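# Prulomano 2, una temporada con la cámara en la frente

Empiezo por lo que me habéis preguntado más veces: sí, se puede llevar puesta toda una mañana, y no, no deja el pelo en condiciones de ir después a ningún sitio. Dicho esto, vamos con la reseña, que se la debía a Alfredo Tolentino desde que me convenció de comprar el kit y me pidió a cambio una opinión larga y sin azúcar.

Para quien llegue de nuevas, trabajo en Lukorum, un proyecto pequeño en el que juntamos ejemplos de tareas cotidianas hechas con las dos manos para entrenar un modelo que aprenda a coger, girar, soltar y colocar. Nada de laboratorio: cocinas, talleres, tiendas. Hasta ahora grabábamos con una cámara de acción pegada a una gorra (vergüenza me da contarlo) y sincronizábamos a mano. Funcionaba, pero cada cambio de tarjeta era un drama y el encuadre dependía de cómo se hubiera puesto la gorra cada cual.

## Lo que viene en la caja

El Prulomano 2, que fabrica Sorano, trae la diadema con la cámara, una petaca de batería con pinza para el cinturón, el cable que une las dos cosas y un mando de un solo botón. La petaca y la diadema juntas pesan 600 gramos según mi báscula de cocina, casi todo en la petaca, así que en la cabeza se nota poco. El cable sí que se nota. Es tieso, sale por detrás de la oreja derecha y tiende a engancharse en los cuellos de camisa. Lo arreglé con una pinza de la ropa pequeñita y ahí sigue, muy elegante todo.

El programa se llama Tosh y va aparte, aunque sin él no haces gran cosa. Descarga las tomas, las corta por tareas y te propone una etiqueta para cada trozo («coger», «trasladar», «soltar»...). Luego tú corriges. Y corriges. Y sigues corrigiendo, pero ya llegaremos.

## Ponérselo y olvidarse

Aquí es donde más me ha gustado. La diadema aprieta con una ruedecita en la nuca y la cámara se inclina con otra, esta vez con muescas, así que si apuntas en un papel en qué muesca trabaja cada persona, al día siguiente recuperas el mismo ángulo. ¡Con la gorra eso era ciencia ficción! Para tareas de mesa uso la tercera muesca; para estanterías, la segunda, y a quien es muy alto le bajo una más.

El botón del mando pita al empezar y al terminar. Al principio me parecía una tontería y ahora no sabría vivir sin el pitido, que en las pruebas sin sonido me encontré con veinte minutos de pasillo y ni una sola tarea marcada. Mea culpa.

La batería aguanta la mañana si desactivas la vista previa en el móvil. Con la vista previa encendida, a mediodía ya estás buscando enchufe. Y el aviso de batería baja es una lucecita en la petaca, o sea, en la cadera, debajo de la camisa. No sé a quién se le ocurrió.

## Los números, para quien los quiera

Desde septiembre hemos subido 1.981 clips. Tosh admite hasta 1.000 por proyecto, cosa que descubrí con el proyecto ya lleno y un mensaje de error en inglés bastante críptico. Hay que partirlo en varios y luego exportarlos por separado, y los identificadores vuelven a empezar desde el principio en cada uno. Si vais a juntar los datos después, poned un prefijo a mano desde el primer día. Haced caso a esta señora, que se pasó una tarde entera renombrando carpetas.

## Las etiquetas automáticas

El corte por tareas es bueno cuando cada cosa se hace despacio y con un objeto: abrir un cajón, levantar una taza, dejarla. Ahí acierta casi siempre el principio y se pasa un pelín en el final, y con arrastrar la marca basta.

Con objetos pequeños y juntos se lía bastante. Si coges dos cajitas a la vez te lo cuenta como un solo objeto, lo cual tampoco es ninguna locura si van apretadas una contra otra, pero para nosotras importa. También confunde «colocar» con «apoyar la mano», y esto es lo que más tiempo me roba en la revisión. Una mano abierta sobre algo plano es ambigua hasta para mí: tengo que ir adelante y atrás para decidir si está dejando, recogiendo o simplemente descansando.

La máscara de manos merece párrafo propio. Sobre piel va fina, anillos incluidos. Con pulseras de hilo a veces parte la mano en dos, muñeca por un lado y antebrazo por otro. Y con mangas anchas y claras se despista del todo, sobre todo si hay envases blancos cerca. En las instrucciones recomiendan ropa ajustada y oscura; yo prefiero que la gente venga vestida como le dé la gana, que para eso queremos ejemplos de la vida normal, y retocar luego las máscaras.

## En el supermercado

La prueba de fuego era esta. Pasillos estrechos, estantes a varias alturas, mucho género menudo y un carro que se mete por todas partes. La tarea es de las sencillas de contar: coger artículos del estante y ponerlos en el carro. En papelería tienes cajitas rosas, barras de pegamento con tapones de colores, gomas y blísteres, todo arrimado, con cartel de oferta colgando del estante de arriba. El color lo saca muy bien y los precios escritos a rotulador se leen sin esfuerzo. Lo que peor lleva es el movimiento: al girar la cabeza, las pilas de cuadernos se quedan hechas un borrón.

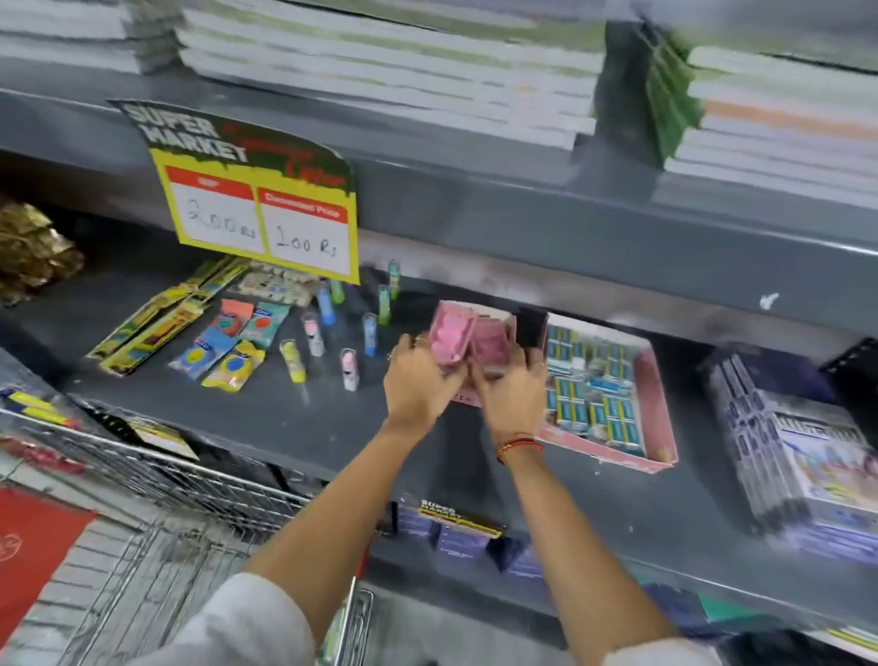

Y con las dos manos dentro del carro:

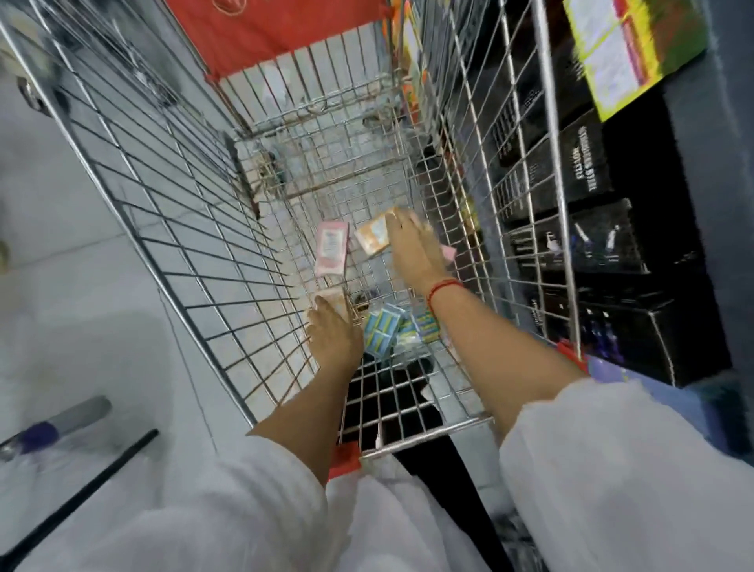 El exportador, por cierto, es lo más flojo de Tosh. Te deja elegir entre vídeo entero o clips, pero si eliges clips pierdes las correcciones de la inclinación y tienes que bajarte otro archivo con los datos del sensor, que encima viene con la hora en otro formato. Le escribí a Sorano y me contestaron el mismo día, muy amables, diciendo que lo tenían apuntado. Apuntado lo tendrán, pero la última actualización ha traído un modo oscuro y ya.

Otra pega: la almohadilla de la frente no se vende suelta. Si el kit lo comparten varias personas, querréis cambiarla a menudo, y de momento hemos salido del paso con cintas de deporte de algodón, que van por debajo y se lavan. Aprieta un poco más, pero huele muchísimo mejor.

¿Lo volvería a comprar? Sí, para grabar en sitios donde te mueves y usas las dos manos, sin dudarlo. Para una mesa fija me quedaría con un trípode y una cámara cualquiera y me ahorraría el dinero y la pinza de la ropa. Alfredo dice que soy demasiado dura con Tosh y que él lo usa sin problemas, pero él graba cocinas y no ha tenido que etiquetar gomas de borrar.

Le pongo cuatro estrellas al kit y dos y media al programa. Si alguien ha conseguido que los identificadores no se repitan entre proyectos, que me lo cuente en los comentarios, por favor.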